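2022-10-07

Third day of the no-sugar business and I remain unconvinced. Yesenia Medrano swears her headaches went away inside a week. She also swore by the copper bracelet, and before that by the celery juice, and I remember driving her to urgent care in the middle of the celery juice. But I said I would give it until the end of the month, so I'm giving it until the end of the month. Black coffee this morning. It tasted like a burned pan.

The worst hour is four in the afternoon. I went through the kitchen cabinets yesterday and read every label, and there is sugar in the mustard. There is sugar in the rye bread I bought specially, at a price I won't write down. The book says to "listen to your body," but my body was very clear about wanting a cinnamon roll and the book says not to listen to that. Chapter 5 has a chart that claims 87 percent of cravings are really thirst. Who measured that? How do you measure that? I drank a tall glass of water at ten past four to be fair to the chart and then I was a person who needed the bathroom and also wanted a cinnamon roll.

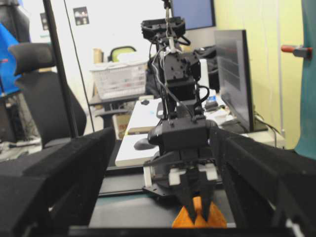
*Something orange in the black fingers.*

Định Lương came by after supper to borrow the ladder and stayed an hour. He thinks the whole thing is marketing. His mother put sugar in her coffee every day of her life and lived to be older than the house. I said one mother is no better than one Yesenia, as evidence goes, and he said at least his mother wasn't selling a book. Neither is Yesenia, I said, she only bought it. He ate two of my rice crackers (I checked, no sugar, no anything) and made a face.

I did sleep well last night, I'll put that down because I promised myself I'd write the good along with the bad. But I'd also walked to Closcombe and back because the car is at the shop, and it rained, and I always sleep when it rains. If I'd been eating doughnuts and slept like that I suppose I'd be writing up the doughnuts.

Annunziata Galli called about Sunday lunch. I told her no dessert for me and there was a long silence on the line. She is making the almond cake anyway. She says almonds are protein. I said I'd have fruit, and then looked it up, and fruit is allowed on page 35 and "best avoided" eight pages later. So which is it? I wrote a question mark in the margin with some force.

The car, by the way, is now going to cost more than they told me on Tuesday. A hose and a clamp and "while we're in there." I've heard "while we're in there" before. Asked them to keep the old hose so I can see it.
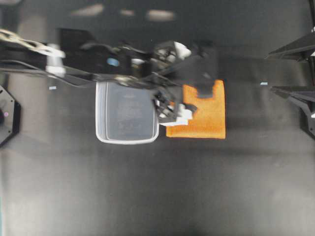
*Orange cloth and plastic container, blue light on the arm.*

Got on the scale this morning even though the book says don't. No change. The book says of course there's no change, it's not about weight, although the cover has a tape measure on it. Headache from breakfast until lunch, which Yesenia tells me is the toxins leaving. She told me that about the celery juice too. I think it's that I slept with my neck crooked, or that I'm used to two spoons in my coffee and now have none.

Still, I didn't cheat. Kavinda Jayasinghe had a birthday box open on the counter at Pacheco when I stopped in for stamps, the little square ones with pink icing, and I said no thank you twice. The second time I felt rather proud of myself and slightly ill-tempered, and I was short with him about the stamps. Must say sorry on Monday.

Tomorrow: eggs, pick up the car if it's ready, find mustard without sugar in it. Call Annunziata back about what time on Sunday. Maybe a very thin slice.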